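The Road to Praltomby

We left the depot before daylight with two trucks and 300 blankets for the hospital. Kröger drove the first one. I sat beside him with the rifle across my knees and the map folded in my coat.

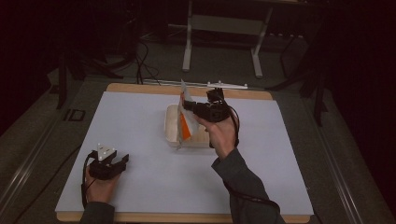
At the Urnent bridge a sentry told us the road was closed past the mill. Kröger asked who had closed it. The sentry said he did not know, he had only come on at four.

We waited. A column of men came back across, most without packs. One asked for water and I gave him my canteen. He drank, handed it back and asked what day it was.

"Wednesday," I said.

He nodded and went after the others. Kröger started the engine, and the sentry lifted the bar.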